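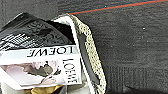

Shiuli Gamage has her kettle on before I've got my boots off, and she's already talking. I'd come to ask her about packing, because for nine years she ran the gift counter at Emholm, and because everyone I know who has ever received a box from her goes a bit misty when they describe opening it. I thought we'd chat for half an hour. I left when it was dark out!

"People think I'm going to be neat," she says, waving me toward the floor, where she does all her sorting. "I'm terrible. I start with a heap. You have to have the heap."

The heap, she explains, is everything that might go to somebody. She keeps it going all year, starts getting serious about it in October, and by January she's dealing with what she calls the stragglers - the late birthdays, the new babies, the cousin who moved and didn't send an address. Some of it is fancy and some of it really isn't. A printed card with LOEWE on it gets the same treatment as a plush toy, and she's a little fierce on that point.

"I've seen grown adults walk right past the expensive thing to get to the soft toy," she says. "So why would I put the expensive thing on top?"

I asked where she does the choosing, and whether she makes lists. She made a face at me. She used to make lists, back at Emholm, where every hamper had a sheet and every sheet had to be signed. The store had a system called Flosto for matching items to box sizes, and she still talks about it the way some people talk about an old boss. It once told her that 17 candles would fit in a hat box.

"Did they?" I asked.

"Seventeen candles fit in a hat box if you don't mind what they look like when they come out," she said, and then laughed so hard she had to put her tea down.

So, no lists. What she does is spread things out on something dark and leave them there for a day. She likes a dark gray background because she can see the colors properly and tell when a box is going to come out all one note. Too much black packaging and it feels like a business gift, she says. Something bright has to go in next to it, yellow if she has it, and then something with a bit of weight, a jar or a bottle, so the person feels it when they lift the box.

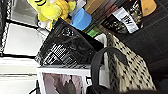
Jars are her great subject, by the way. I hadn't even brought them up. She believes a jar should go in a corner, standing, with soft things packed on both sides, and she believes it with her whole heart (she once re-packed a parcel on the counter at the post office after watching the man ahead of her drop his). A plush toy makes wonderful padding, in her opinion, and it's padding you get to keep.

"Bubble wrap is an apology," she says. "A bear is a present."

I wanted to know about the boxes with clear windows, because I never know what to do with them. They're shiny, they dent, and you can't wrap them without the middle caving in. Shiuli's answer is to leave them alone. She turns the window in toward the center of the parcel and puts something flat behind it, cardboard usually, and she never stacks on it. At Emholm she worked out that windowed packs were the ones that came back most often, and she got them their own shelf. She's still proud of that shelf.

Then there's ribbon. Her sister ships it to her from a shop called Raju, on enormous rolls, and she reckons she has been through more than 3000 feet of it over the years. I asked if she ever runs out. She looked at me like I'd asked if she ever ran out of air.

We talked a while about Plikska, the little packing class she was teaching on weekends until everything shut. She misses it. She had two students who came to every single session, and they still send her photos of their parcels, asking what she'd change. She always finds something. Usually it's that they've tidied up too early.

"Leave it out," she told me, for maybe the fourth time that afternoon. "Leave it all out and walk past it. You'll go to bed thinking the green thing is for your uncle and you'll wake up and it's for your neighbor."

Before I went she asked what I was sending my mother this year. I said a scarf. There was a long pause, and then she got up and went to see what else she had.

Search this site
Type and press enter

Home | Interviews | Making Things | Letters | Contact

3 comments

Dot R.
I got one of her Emholm hampers years ago and the jar was in the corner! I still have the box.

papertrail
Trying the dark background thing tonight. My dining table is white and everything looks like a clearance bin.

Marlene
Does anyone know if the weekend class is coming back? I'd sign up tomorrow.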